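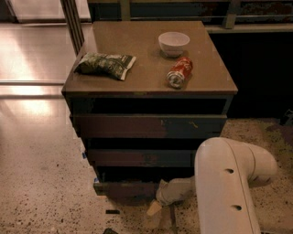

Bedside cabinet, green snack bag, Coca-Cola can.

Month 3 of night shifts at Sedwood. I now sleep 9 to 4 with the blinds taped down. The 143 bus home is the hardest part — I missed my stop twice in September.
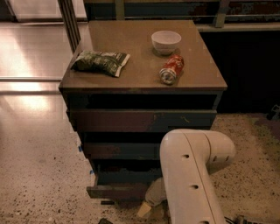 White bowl at the back, can in front.

Albane Cordier on my ward naps for up to 2 hours before her first night. I tried it and felt much better by dawn.

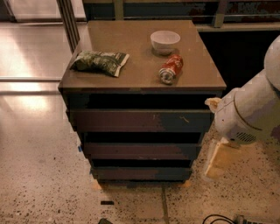
Same cabinet top.

Earplugs next. Tell me which ones you use.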